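Budget thread, part two. Last time I covered what we spent getting the first bench going. Several of you asked how we're deciding on the second one, so I'm writing it out while I still have the spreadsheet open.

For anyone new: I do equipment planning for Noltedcombe, a small computer refurbishing outfit. Desktops come in, parts get pulled and sorted, and whatever is worth saving goes back out. One bench has an arm on it. Everything else is people with screwdrivers.

Step one was to stop pricing arms. We did that the first time and it was a mistake. The arm is the line everybody looks at, and it was less than half of what we paid in the end. Fixtures, fingers, cables, a new outlet and a lot of staff hours made up the rest.

So this time I started with the work and wrote down what the gripper has to get close to. Memory slots, processor socket, levers, power leads. Then I asked Wing-yan Lau, who runs the bench, which of those she would pay money to make easier.

Her answer was clearance. Cases are tight, and the fingers have linkages that spread out wide behind the tip. You can have a narrow fingertip and still hit a drive bay with the knuckle.

Wrist views from the bench, all desktops with the case open:

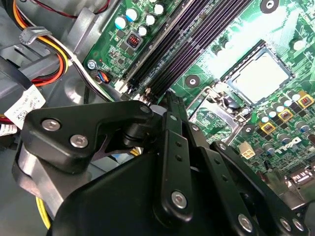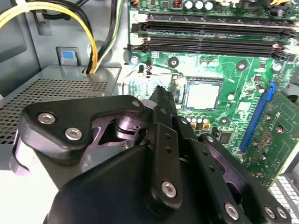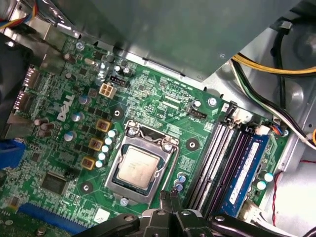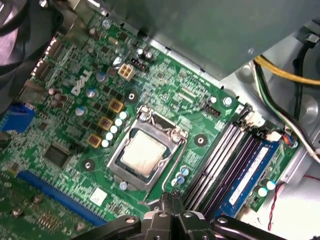
On to the quotes. We got two, one from Petwood and one from Tukby. Petwood sells a full package with the table, the arm and a year of support. Tukby sells the pieces and you put it together yourself.

Petwood is the bigger number by a good margin. But when I added our own hours to the Tukby quote, the gap got a lot smaller. Last time we logged 100 hours of setup before the bench did anything useful. I'm not leaving that out of the math again.

Lead time matters too. Petwood says 9 weeks. Tukby ships the arm sooner, but the gripper comes separately and they wouldn't commit to a date for it. An arm without a gripper is a coat rack we're paying insurance on.

Spare fingers: buy them up front. We put $560 in the plan for spares and fasteners, and Chun-hung Chiu in purchasing asked if that was high. I showed him what we spent on rush shipping last year. He left the line alone.

Other things I missed in the first budget, in case it saves you some trouble:
a case holder that adjusts for different chassis
a second wrist camera
lighting that doesn't glare off bare metal
bins and labels
time to clean off old thermal paste, which stays a hand job for us

The case holder is the one I'd push hardest. We got by with clamps and it cost us time on every change of model. Chu makes one that looks right for us. I have asked for a loaner before we commit.

Someone asked about payback. I don't have a clean answer. The first bench does the same few steps over and over and frees up a person for testing, and testing is where we were behind. I can put a dollar figure on that, but it moves a lot depending on what comes in the door that month.

What I can say is that I wouldn't budget on replacing anybody. Our plan has the same headcount with two benches as with one. If your numbers only work by cutting a job, check your setup hours again.

I'm also holding back around 30 percent of the equipment line for things we haven't thought of. Last time we held back nothing and ended up moving money from the van repair fund. The van did need the repair.

Where it stands now: leaning Petwood, waiting on the loaner holder, and one open question about whether their support covers fingers we modify ourselves. Wing-yan files ours down a little, so it's a real question — I want it in writing.

The decision goes to the owners in December. If you've bought from either company and have an opinion on their support, reply or send me a message. I'm mostly interested in how long they took to call you back.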